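5. Preparing a serial for release

Chapters in this section are treated as separate files belonging to one title. Before you begin, the title must have a cover, a genre and at least one saved chapter. If any of these is missing, the Release tab stays grey.

5.1 Setting up the series record

1. Open Ceteo and choose Library, then New series.
2. Type the series name as it should appear to readers. The name can be changed later, but links already sent out will keep the old wording.
3. Enter the author name. For joint work, put each name on its own line, for example:
Jarmo Honkanen
Sointu Lahtinen
4. Choose one main genre and up to two others. Humorous fantasy is listed under Fantasy, then Light.
5. In the Volume box, enter the number of the book within the series. Prequels may be given the number 0.
6. Press Save record.

Note: Short stories set between two volumes should be entered as extras. An extra given a volume number will push every later book down by one.

5.2 Dividing the manuscript

Ceteo splits a manuscript wherever it finds a heading in the Chapter style. A line typed in bold does not count as a heading.

1. Choose Import and select the manuscript file.
2. Check the chapter list on the left against your own contents page.
3. Drag any prologue to the top of the list. Prologues without a heading are joined to the first chapter.
4. Mark chapters of fewer than 700 words as Short if you want them to go out with the chapter that follows.

Caution: Importing a second time replaces all chapters under the same title, including any corrections made in the editor. Export a copy first.

A single title can hold 156 chapters. Longer works must be divided into two titles and joined with the Continues in field – see section 8.
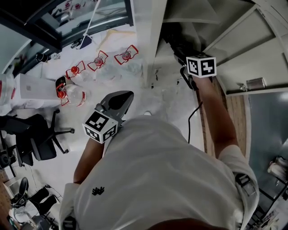 Fig. 6. Bottles and hand-held grippers

5.3 Setting the release times

1. Open the Release tab and choose Weekly, Daily or By hand.
2. For Weekly, pick the day and the time. The preset is Friday at 6 in the evening.
3. Enter the number of free chapters. Readers without a subscription can open these and nothing further.
4. Set the preview length for locked chapters. The preview is counted in lines, and the highest setting is 30.
5. Press Check. Gaps in the schedule are shown in red.
6. Press Confirm.

Note: A change to the release time takes effect from the next chapter that has not yet been queued. Chapters already queued carry a small clock sign and must be taken out of the queue by hand.

5.4 Cast list and spoilers

The cast list is open to all readers, including those who have not started the book. Each entry has a Show from field. Enter the chapter in which the character first appears, or in which a hidden name is made known.

Caution: The search box reads the whole cast list. A villain who returns under another name needs two entries, and the two must not be linked until the later chapter is out.

5.5 Sending to other shops

Titles can be passed on to Dudeo and Herken once the last chapter has been released. Tikkanen accepts complete volumes only and does not take extras. Turn on each shop under Outlets, then press Send. The state of each transfer is shown beside the shop name as Waiting, Taken or Returned. For titles marked Returned, open the report and follow section 9.2.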